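Padovon Ferry Terminal Sit-In

The Padovon ferry terminal sit-in was a protest against the removal of asylum seekers from the town of Padovon, and I should say up front that I was at part of it, so take this entry as a friendly account with the dates and numbers checked where I could check them.

Background

The trouble began in December, when the port authority signed a deal with Dumari, a private security contractor, to hold people whose papers were under review. They were kept in the old customs building next to the ferry dock. Most of us in town had no idea (I walked past that building every morning!) until a local paper, the Skurkeck, printed letters from people inside.

Lise Lavoie, a singer who grew up two streets from the dock, read one of those letters aloud between songs at a concert. The clip got passed around a lot, and by the next week there was a call for people to come and sit down in the terminal.

The sit-in

It started on the morning of May 13, 2022, a Friday, which meant the weekend ferry crowd walked right into it. Organizers signed in 615 people by noon and 833 by evening. I was somewhere in the second batch, with a thermos and the wrong shoes.

Lavoie spoke for less than five minutes. The line everyone remembers is "I came home on this boat, and no one asked me for a thing." Then she sat on the floor like the rest of us, and somebody started up a song that half the room knew and the other half hummed.

Police cleared the main hall late that night. They arrested 9 people, among them Brock Lemieux, a comedian who had been reading the Dumari contract out loud in funny voices for almost 2 hours. Charges against all of them were later dropped.

Aftermath

The port authority let the contract lapse, though it has always said the protest had no part in that. Some people still argue about it, and I've been in a few of those arguments myself. The folks held in the customs building were moved to regular housing while their cases went on, and several have stayed in Padovon.

Lemieux turned the whole business into a stage show called Petrenko, after the street the police station is on. I liked the first half a lot. The second half is mostly about his lawyer, and it drags.

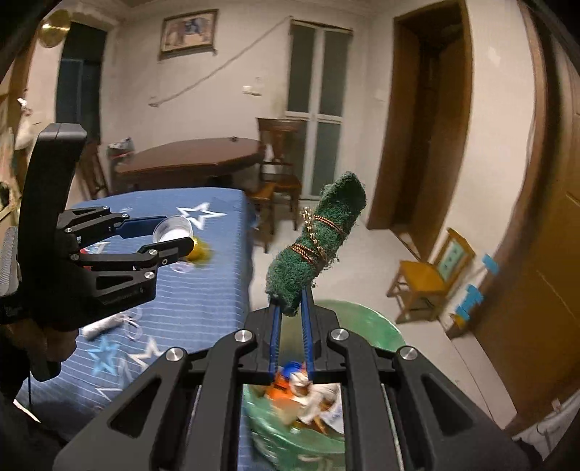
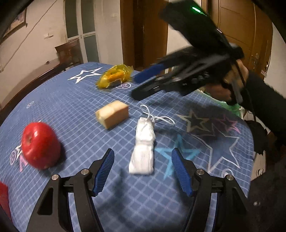

Criticism

Not everyone in town was on board. Ferry workers lost a shift's pay when sailings were canceled, and a few of them felt, fairly I think, that they should have been asked first. Lavoie met with them afterward and played a benefit to cover the wages. Others complained that a singer and a comedian got most of the attention while the letter writers got very little. The Skurkeck has since reprinted the letters in full, with the writers' permission, and they're well worth your time.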